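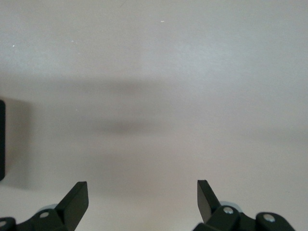
3.2 Surface residue and storage trials

Fruit for the storage trials was bought from two growers near Trarkton in October and held at 80 percent relative humidity until use. Each lot was split into a washed and an unwashed group. Washing followed the method of Oprea and Tănase, with one change: the rinse was shortened to 38 seconds, as longer rinses left the skin of the softer varieties prone to splitting at the stem end.

Residue was sampled by swab at three points per fruit. Swabs were kept at 4 °C and read within 16 hours. Lots from the Pîrvu orchard gave higher starting values than those from Wundbridge (Table 2), and the two sources are treated separately in what follows.

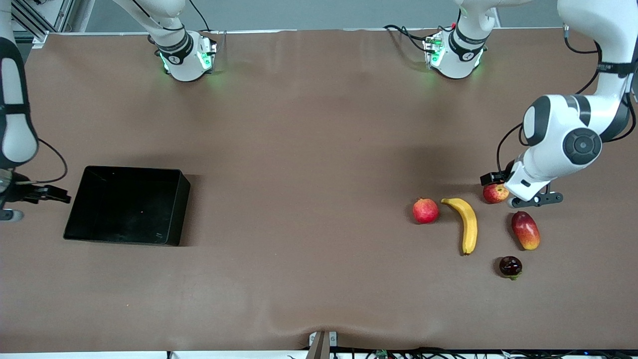
Figure 4. Tabletop with fruit (right) and black tray (left).

Weight loss over 18 days was close to linear in both groups. The washed group lost more weight in the first interval, but the slopes did not differ after that. Selvanayagam and Pană report a similar early loss in pears and assign it to removal of surface wax. Our data do not separate this effect from handling damage, which was scored by a single rater (R. Pop) and may be subject to drift.

Two Wundbridge lots were dropped after a cold room fault. Including them changes the intercept in Model 1 but leaves the washing term within its reported interval. Firmness readings are given in Section 3.3.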